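Old desktops: cleaning, checking, saving what's worth saving

Quick page this time, got 3 of these towers to get through before the weekend and my notes are all over the place. Posted 2021-10-21, will fix as I go.

Before you start

Unplug it. At the wall, not just the switch on the back. Hold the power button in for a few seconds after, drains whatever's left. Then wait a bit, have a coffee.

Touch something metal before you go near the board. Bare case metal is fine. Wrist strap is better if you have one, they're cheap. Don't work on carpet in socks. I did for years, got away with it, still a dumb idea.

Clear a table bigger than you think. Tower goes on its side, panel off, so everything faces up at you. Trying to work on one standing up means dropped screws and a sore neck.

Take a phone picture of every cable before you pull it. Front panel wires especially, the skinny ones for the power button and lights. They all look the same and the labels are microscopic.

Screws

Egg carton. Best screw tray there is. One cup per job: side panel, drives, power supply, motherboard. Write on the cup with a pencil.

There's two common thread sizes in most cases, coarse and fine, and they'll both start in the wrong hole. If it fights you, stop. Back it out. Turn the screw backwards till you feel it drop into the thread, then forwards. Works on cabinet hinges and pan handles too.

Stripped head? Wide rubber band flat between the driver and the screw, push hard, turn slow. Works maybe half the time. After that it's pliers.

Dust

Do it outside or in the garage with the door up. You'll be amazed what comes out. Cat people, wear a mask.

Order that works for me:

Big fluff first, by hand or with a soft paintbrush. A 1 inch natural bristle one, clean and dry, never been near paint.

Then air, short bursts, can upright. Tip the can and you get freezing liquid on the board. Let it evaporate, dont wipe.

Hold the fan blades still with a finger while you blow. Spinning them like crazy is fun and bad for the bearings.

Heatsink fins last, from the clean side so the dust goes out the way it came in.

No house vacuum on the board. The hose on mine zaps me just doing the stairs. Vacuum the floor afterwards, fine.

Sticky gunk (kitchen computers, smokers' computers) needs rubbing alcohol on a cotton swab. The high percent stuff. Case outside and plastic only: warm water, drop of dish soap, wrung-out cloth.

Empty sockets

If you've pulled the processor, to sell or to move it to another board, look after the socket. On a lot of boards the pins are down in there, and they bend if you look at them wrong. No brush, no swab, no finger. Put the plastic cover back if you still have it. Lost it? Lower the metal frame and keep the board boxed until you need it.

Bench is no place to leave one overnight with stuff being passed over the top of it.
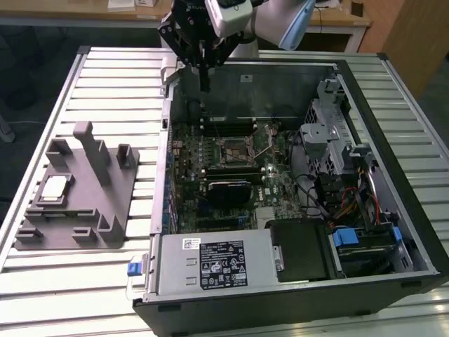 Elias Nassar wrote in to say I'm too fussy about all this. He's kept bare boards stacked in a drawer with sheets of cardboard between them, no covers, and reckons the only one he ever lost was to a spilled beer. Also says pencil eraser on memory contacts is overrated, alcohol does the same job and leaves no crumbs.

Fair on the eraser, I've stopped doing it. Not fair on the drawer. One bent pin and you're there with a needle and a magnifying glass all evening.

Memory sticks

Most common fix there is. Machine beeps and won't start, or starts and shows nothing, try the memory first.

Push the clips out at the end of the slot. Some boards only have one clip that moves, don't force the other. Stick lifts out straight.

Wipe the gold edge with alcohol on a lint free cloth. Coffee filter works if you've got no cloth. Let it dry.

Line up the notch. It's off center on purpose. Press both ends down evenly till the clip snaps by itself. Takes more push than feels right.

Still nothing? One stick at a time, one slot at a time. Boring but you find the bad one.

Coin battery

Clock keeps going back to some old year? Battery. Flat silver coin one on the board, number is stamped on top, supermarket has them next to the watch batteries. Little clip at the side, push with a fingernail, it pops up. Remember which way up it was. You'll have to set the clock again and maybe a setting or two.

Keep the new ones AND the dead ones away from small kids. Tape both sides before it goes in the recycling.

Table and light

My old bench was a door on two filing cabinets. Fine until it sagged. If you're building, think about what the top does to small parts before you think about looks. A solid top, screws roll off the edge. A top with gaps or channels, screws go down into them and you're fishing with a magnet. Aluminum rails like the ones here have those long grooves running the whole length, great for bolting on a lamp or a vise later, and a perfect hiding place for a tiny black screw. Lay an old towel or a rubber mat over whatever bit you're working on. Cotton towel, not fleece. Shake it out over a tray when you're done, something always falls out. 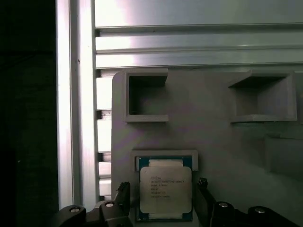 Lighting matters more than the tools, I'd say. One strong lamp straight overhead sounds right, but shiny metal throws it back in your face and anything next to it goes black. You can see it on the upright rail, that bright strip down the side, and then just darkness to the left of it. Two weaker lamps from different sides beats one big one. Or bounce a single lamp off a white wall or a sheet of poster board. For reading tiny print on a board, flashlight held low, almost flat, and the letters jump out.

Magnetic pick-up tool, get one. Telescoping kind. Lives in my shirt pocket. Fine for screws on the floor, keep it well away from old hard drives just in case.

Paste

When the cooler comes off, the old paste has to come off too. Every time. Dry paste is like chalk and the machine will run hot and loud.

Run the machine ten minutes first if it still runs, warm paste lets go easier. Then power off and unplug again, don't get so keen you skip it. Twist the cooler gently before you lift.

Alcohol and coffee filters till both sides are shiny. New paste, blob the size of a small pea in the middle. Don't spread it with a finger. Cooler down straight, screws a few turns each, corner to corner, same as wheel nuts.

I was using Kevix paste for a while, the small tube, ok but dries out in the drawer once opened. Truvusach one seems to keep longer, store it cap down.

Cables and tidying

Twist ties off bread bags. Free. Zip ties look nicer but then you have to cut them next time, and next time you'll nick a wire.

Keep everything out of the fans. Spin each fan by hand before closing up and listen for ticking.

Spare cables: one freezer bag per type, label it, stand them up in a shoebox like files. I threw out a whole box of the old wide gray ribbon ones last December and of course needed one a week later.

What's worth keeping

Power supply, if it's a decent make and not too old. Do NOT open it. It can hold a charge long after it's unplugged. Smells burnt, recycle it.

Memory, always. Takes no space.

Hard drives, pull them and either wipe or drill. Spinning ones I check the hours first, one I pulled had 4,000 hours on it and was fine for backups. Never the only copy though.

Fans, if quiet. Good behind a fridge alcove or in a closet with a router in it.

Case itself, heavy ones make a decent shelf end or a boot rack. My wife does not agree.

Everything else goes to the recycling place at Flindale, they take towers whole or in bits. Calimlim on the other side of town wants them stripped first but pays a little for clean copper.

Closing up

Count your egg cups. Screws left over means something's loose.

Give the case a gentle tilt side to side before the panel goes on. Rattle = stop and look.

Plug in, turn on with the panel still off, hands out. All fans going? Picture on screen? Ok, off, unplug, panel on.

Keep it off the floor if you can, even a couple of bricks or an upside down milk crate. Cuts the dust way down. Clean again in a year, or six months with pets.

Next page is sewing machine oiling, if I ever find the long spout bottle. Comments open below, keep the drill bit questions for the drill bit page please.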